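The flat came with the bed, which was the reason Subbarao Hegde took it. The last tenant had wanted 2,000 for the furniture and settled for less when he offered to fetch it all in one go.

He had not slept on the bed yet. For 7 nights he had used the sofa at Nalum, where he did the late shift on the front desk, and gone home only to wash. His sister said on the phone that a person who doesn't make his bed hasn't moved in.

"I've got the sheet on," he said.

"And what else?"

He went and looked.
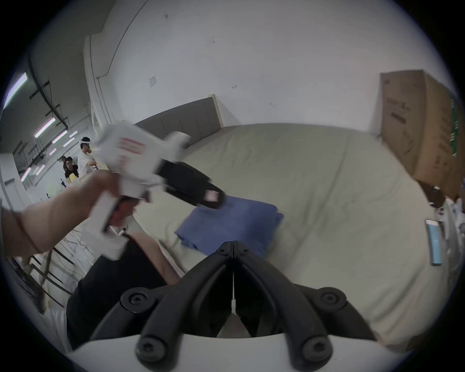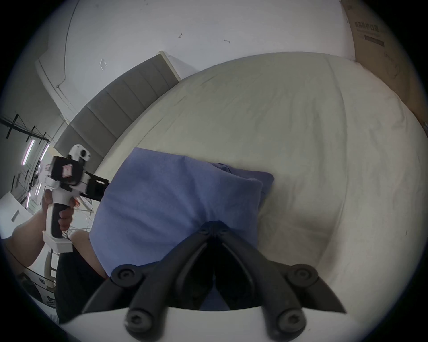 The trouble was the blue. Their mother had bought everything in blue, towels and curtains and the cover on the ironing board, and when the house was sold he had asked for the bedding and nothing more. Now it was next to the grey headboard and the pale sheet, and it looked like something left behind in a hotel. He smoothed it with the side of his hand. The cardboard box against the wall held the rest of her things, and he had told Mr Hrubý downstairs it would be unpacked by September.

He rang his sister back.

"Did she ever iron these?"

"Always. Both sides."

"I haven't got an iron."

"Then sleep on it as it is," she said. "She won't know."

He turned off the big light and lay down in his work shirt, on the side nearer the box. A bus went past. After a while he got up, took off his shoes, and lay down again.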